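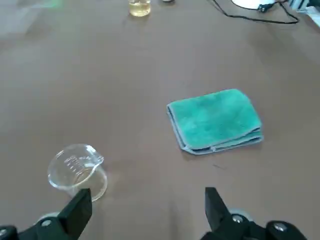
Cell 2: set-up and maintenance, October

Prepared by Frida Bergmann for the Woltside programme office

1. Status

The tabletop handling cell at Riis is in service. The arm, the two-finger gripper and the wrist camera are installed and running from the Damar controller. The work set now includes a folded microfibre towel and a clear measuring beaker, one soft item and one transparent one, as agreed in the work plan. The cell completed 764 pick cycles in the period. Of these, 82 ended in a stop, most of them on the beaker.

2. Work carried out

Gripper. Both fingers were taken off, cleaned and refitted. The screws at the finger bases were retightened and the open position was set again from the mechanical stop. Finger travel is now checked at the start of each shift, at 07:30, before the first cycle.

Camera. The wrist camera was recalibrated after the fingers were refitted. Both fingertips must stay in view when the gripper is fully open, and this has been added to the start-up sheet.

Table. The brown work surface has a small dark mark close to the towel position. It does not affect picking. We will leave it alone unless the vision software begins to report it as an object.

3. Faults

Nine of the stops were traced to a worn connector on the gripper lead. The lead was replaced from stock and the fault has not come back. The remaining stops are detection failures. Highlights on the rim and base of clear items move as the arm comes in, and the software loses the outline. Lowering the approach speed by 40 per cent reduced the failures but lengthened the cycle more than the plan allows.

4. Next period

Adside will supply a second set of finger pads for trial on clear items. We will also test a diffuser on the overhead light. The spares budget is underspent, and we ask that the balance be carried forward to cover one further gripper lead and a replacement camera bracket.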